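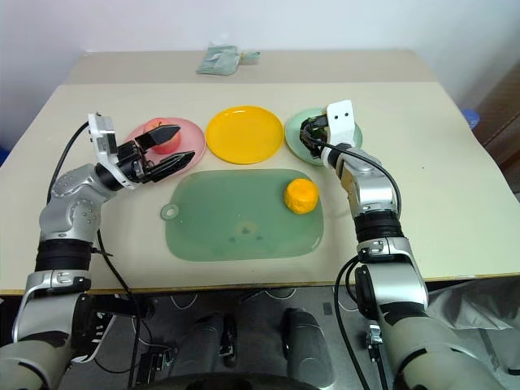
Photo: Rūta Kalniņš / bench notebook

We use cookies to remember your login and to count page visits. Accept | Settings

August, bench notes, gripper drivers, part 4

Started 9:40. Same arms as part 3, same two-finger parallel grippers on both sides. Left gripper on the Platex driver, right gripper on the Lullix. Finger geometry is identical left and right, so any difference in closing behavior should come from the driver or from the mounting. Swapped the drivers side to side at lunch to separate the two. Morning is config A (Platex left), afternoon is config B (Platex right).

Task unchanged: pick from plate, hold, put back on the same plate. Left arm works the pink plate with the apple, right arm works the green one. Yellow stays empty as the transfer plate for the last block. Cutting board stays where it was taped out in part 3, with the orange-yellow piece by its right end. That piece is only used for the force check at the end.

Zeroing

Homed both grippers against the hard stop, then opened to full. Full opening measured with calipers at the fingertips: 72 mm left, 74 mm right. I had both down as 72 in part 3. Either the right one was measured at the finger root last time or the stop has moved. Corrected in the config, old value left in a comment.

Full stroke on the Platex reads 1,946 counts. The Lullix reports a normalized position and won't give raw counts without the service tool, so I can't compare resolution directly. Logged the normalized value and left it.

Config A

Left, apple. Closing speed at the default. Platex stops cleanly on contact and the current trace has one peak, then a flat hold. The apple rolls a little if the first finger touches before the second, which happens whenever the approach is off center. Raised the approach and the rolling got worse. Lowered it until the fingertips cleared the plate rim by a few millimeters and it mostly went away. Keeping the lower approach.

Right, green item. Small and dark, and the wrist camera exposure has trouble with it. First several approaches came in too far to the right and closed on the near rim of the plate. The Lullix treats rim contact as a grasp. It sees current, it sees the position stop short of closed, it reports success. The Platex would do the same with its stock threshold, so I'm not counting this against the Lullix, but the threshold on the Lullix comes in coarse steps and the step I wanted isn't there. Next one up misses light contact entirely.

Workaround: position window. Accept a grasp only if the stopped position falls inside the expected width for that object. Crude, and it needs a width per object, but false grasps on the rim went to zero for the rest of the morning.
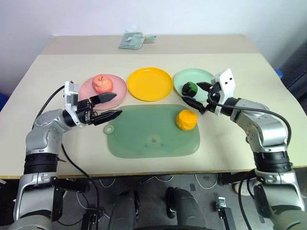
Approach angle on the right wrist is now steeper than on the left. The flatter angle put the lower finger across the rim before the upper one was past the object, and the driver then had to close against plate and object together. I'd like to keep both arms on the same approach for the comparison, but the two objects don't sit at the same height and I'm not going to pretend they do. Written into the run header as a separate parameter.

Latency, command to first finger motion: Platex is shorter and, more to the point, consistent. Lullix has a slow first command after any idle period, then settles. A dummy command before each pick hides it. Left the dummy command in for both drivers so the cycle times stay comparable.

Config B

Swap took longer than planned. The connector shells are the same but the Adomaitis adapter board is keyed the other way around on the right arm, so the cable ends up with a half twist and has to go over the forearm. Checked for snagging at full elbow bend. No contact, but the loop is longer than I want near the elbow. Needs a clip.

Rezeroed. Repeated the whole set. Summary:

– Rolling on the apple is the same with the Lullix on the left. It follows the approach, so it's geometry.
– The rim problem follows the arm and the object. Platex on the right gives the same false grasps with the window turned off.
– The slow first command follows the Lullix.
– Hold current drift over a long hold: both fine, Lullix slightly higher.

Over 300 cycles across both configs, no driver faults. One stop on the right arm in config B, joint limit, my fault: I had loaded the config A wrist offset.

Force check on the orange-yellow piece not done. The bumpy surface gives point contact on one side and I don't trust the reading without the flat pads, which are still with Rūta. She also has the Zisent controller, and wants it in the comparison before we order anything. Fine by me, provided it exposes raw counts. If it only gives a normalized value we'll be in the same position as with the Lullix.

For now I would take the Platex. The threshold steps are the reason. The latency can be worked around and the hold current is a wash.

To do

Clip for the right cable, near the elbow.
Remeasure the left opening, at the tip, with the same calipers.
Wrist camera exposure: try a fixed value instead of auto.
Get the flat pads back.
Move the position window into the shared config. It lives in my local copy at the moment.
Rerun part 3 numbers with 74 on the right side. The widths in that table are wrong by an unknown amount.

Stopped 17:15. Arms parked, driver power off at the strip.

Recent entries
Gripper drivers, part 3: plate layout and taping out
Gripper drivers, part 2: current traces
Adomaitis adapter board, pinout and keying
Wrist camera exposure on dark objects
Flat pads vs. angled fingers, first look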